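How to Reserve and Prepare for a Stay at the Pavport Lakeside Cabins

Updated Dec 6, 2025

The Pavport Lakeside Cabins are open to overnight guests throughout the year. Reservations are managed by the Dalisay Lodging Office, which also handles the group house at Hesholm. This page explains how to choose a cabin, place a reservation, arrange arrival and check out. Guests who have stayed before should still read the sections on arrival and heating, which have changed for the winter season.

Before you begin

Have the following ready before you start a reservation:

A government-issued photo ID for the adult who will sign the guest agreement
The names of all overnight guests, including children
The license plate number of each vehicle
A credit or debit card in the name of the signing adult

Reservations cannot be placed on behalf of another party. If you are organizing a trip for relatives or coworkers, one member of each cabin party must complete the guest agreement.

Step 1. Choose a cabin type

Two types of cabin are available. Standard cabins sleep up to 4 guests and have one bedroom, a sleeping loft, a kitchenette and a bathroom with a shower. Family cabins sleep up to 8 guests and have two bedrooms, a larger loft and a full kitchen. The loft in either type is reached by a fixed ladder and is not suitable for children under the age of six.

Guests who have difficulty with stairs should request one of the cabins on the lower loop. These have a level path from the parking area and no step at the door. They have no loft. The request must be made when the reservation is placed, as cabins are assigned in advance and cannot be exchanged at the desk.

Infants sleeping in a travel crib count toward the cabin limit.

Step 2. Check dates and minimum stay

The minimum stay is two nights. From the last week of November through the end of the winter season, a three-night minimum applies to any reservation that includes a public holiday. Single nights that fall between two existing reservations are sometimes released on short notice and may be requested by telephone only.

Reservations open 206 days before the date of arrival. The online calendar shows nights that are available, nights that are reserved and nights that are closed for maintenance. A closed night will not be reopened, and guests do not need to contact the office about it.

Step 3. Place the reservation

Select your dates, cabin type and number of guests, and then enter the details listed above. A deposit of 40 percent is charged when the reservation is confirmed. The balance is charged to the same card two weeks before arrival.

A confirmation message is sent to the e-mail address you provide. Check that the dates and the number of guests are correct. Corrections requested on the same day are made at no charge. Later changes are subject to availability and to the change fee shown in the guest agreement.

Step 4. Add activities to your stay

Activities are optional and are reserved separately from the cabin. Open your confirmation, select "Add an activity" and choose a session. Places are held for 24 hours without payment. The current program includes guided shoreline walks, an introduction to snowshoeing, an evening talk on local birds, and brush calligraphy.
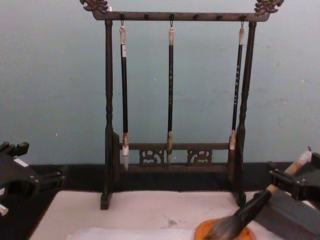

Brushes on the stand, calligraphy activity

Outdoor activities may be moved to another time in high wind or heavy snow. Indoor sessions run in all weather. If the office cancels a session, the fee is returned to your card. If you cancel, the fee is returned only when notice is given by noon on the previous day.

Children under 12 must be accompanied by an adult at every activity. The accompanying adult also needs a place, except on the shoreline walks.

Step 5. Plan your route

The cabins are reached by the Studthorpe road, which is paved as far as the entrance gate. The road inside the gate is gravel. It is plowed in winter, but tire chains should be carried in each vehicle from November onward. Guests should not rely on navigation apps for the final part of the trip, as several of them direct traffic to a service track that is locked. Follow the brown signs from Studthorpe instead.

Fuel and groceries are available in Studthorpe. There is no store at the cabins. The nearest electric vehicle charger is beside the Studthorpe library, and vehicles may not be charged from cabin outlets.

Step 6. Check in

Check-in begins at 4 p.m. at the front desk inside the main lodge. The signing adult must be present with photo ID. Keys, a parking permit for each vehicle and a printed map of the loops are issued at the desk.

If you expect to arrive after the desk has closed, call the office before noon on the day of arrival. You will be given a code for the key locker to the left of the lodge door. The guest agreement must then be signed at the desk the next morning.
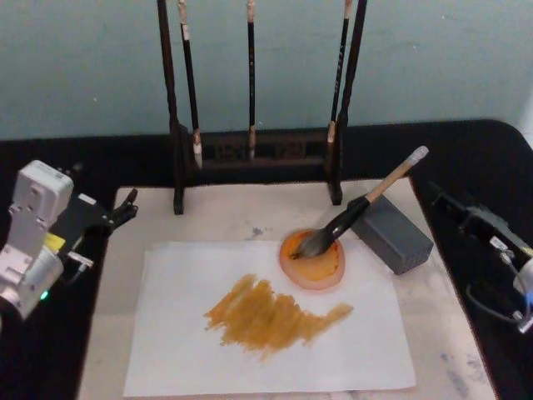 Step 7. Set the heating

Each cabin has a wall heater controlled by a thermostat beside the bathroom door. The heater is left on a low setting between stays. Turn the dial to the desired temperature and allow up to one hour for the cabin to warm. Do not place bedding, clothing or bags against the heater. Portable heaters are not permitted.

When you go out for the day, return the dial to the low setting. Do not turn the heater off in winter, as the water pipes may freeze.

Step 8. Check out

Check-out is by 10 a.m. Before leaving, please:

Wash and put away all dishes
Empty the refrigerator
Take trash and recycling to the enclosure at the loop entrance
Return the heater dial to the low setting
Close and latch all windows
Return keys and parking permits to the desk

Items left in a cabin are held at the desk for 30 days. Postage is charged for items that are mailed to guests.

Changes and cancellations

To cancel, open your confirmation and select "Cancel reservation." The deposit is refunded in full if notice is received at least 30 days before arrival. After that date the deposit is kept, and any balance already paid is refunded only if the cabin is reserved by another party. Reservations for the Hesholm group house follow a separate schedule, which is attached to the group agreement.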